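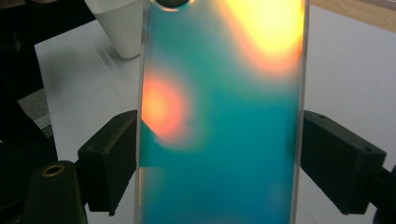

Iridescent phone cases are protective covers for mobile phones whose surface color changes with the angle of the light and of the person looking at it. They are usually grouped with clear cases, because the color is carried by a thin film or coating and the body beneath it lets light through. The appearance is hard to record in a single swatch. A translucent panel of this type, held upright and seen face-on, may read as a smooth teal-to-cyan that deepens toward the bottom, with a yellow patch fading into orange and pink near one upper corner and a smaller orange-pink glow at the opposite side. Turned a few degrees, the same panel can show the colors in other places or lose the warm tones entirely. Retail descriptions use the words "rainbow," "holographic," "aurora" and "oil-slick" for the effect, with little agreement on which term applies to which finish.

Origin of the color

Most of the color in an iridescent case comes from interference. When light strikes a very thin transparent layer, part of it reflects from the upper surface and part from the lower. The two reflections combine, strengthening some colors and weakening others according to the thickness of the layer and the angle at which the light arrives. The same process colors soap bubbles and oil on wet pavement. A second method uses fine parallel grooves pressed into a film, which spread light by diffraction. Grooved films tend to give sharper bands, while layered films give broad, soft fields of color. Neither method requires dye, although a tint is sometimes added to keep the case from looking colorless in dim rooms.

Construction

A typical case consists of a flat back panel and a raised rim that grips the sides of the phone. The back is commonly polycarbonate, a hard plastic that stays flat and holds a film well. The rim may be made of the same material or of thermoplastic polyurethane, which is softer and absorbs more of the shock of a fall. The film is bonded either to the inside of the back panel, where it is protected from scratches, or to the outside, where the color is stronger but wears sooner. Openings for the camera, buttons and charging port are formed in the mold or cut afterward. Camera openings may be single circles, grouped circles or one large window, and a slight lip is often left around them to hold the lens away from a tabletop.

Use and care

Clear plastics can yellow with age, particularly the softer kinds, and the change is more noticeable under a cool-toned film than under a warm one. Cases are normally cleaned with mild soap and lukewarm water and dried with a soft cloth before being put back on the phone. Solvents, abrasive pads and bleach may cloud the plastic or lift the edge of the film. Grit caught between the case and the phone can scratch both surfaces — a common cause of wear on cases that are rarely removed.

A separate defect, known in the trade as wetting, appears as a damp-looking patch where the inside of a smooth case clings to glass. Manufacturers reduce it with a pattern of very small raised dots on the inner face.

The Zastcombe collection

The Zastcombe Museum of Everyday Design holds 1,585 phone cases, of which 66 are cataloged as iridescent. The group was assembled under the curator Nurhan Aydoğan and includes complete runs from two makers, Zelik and Cozma, together with loose back panels from the Idham molding works that were never fitted with rims. The panels are stored upright in unbuffered paper sleeves, away from daylight, and are examined for yellowing every May. Catalog entries record the color of each item at 2 fixed viewing angles, a practice adopted after early entries for the same case were found to disagree.

Aydoğan's handlist of the group treats the finish as a branch of decorative surface work, alongside lacquered boxes and pearlized buttons. It gives the Idham panels a section of their own — chiefly on account of the film, which was applied to the inner face throughout.

See also

Clear phone case; Polycarbonate; Structural color; Thin-film interference

Print this article | E-mail this article

This site uses cookies to remember your reading preferences. Accept | Settings

Contact the editors | Copyright Zastcombe Museum of Everyday Design. All rights reserved. | Back to top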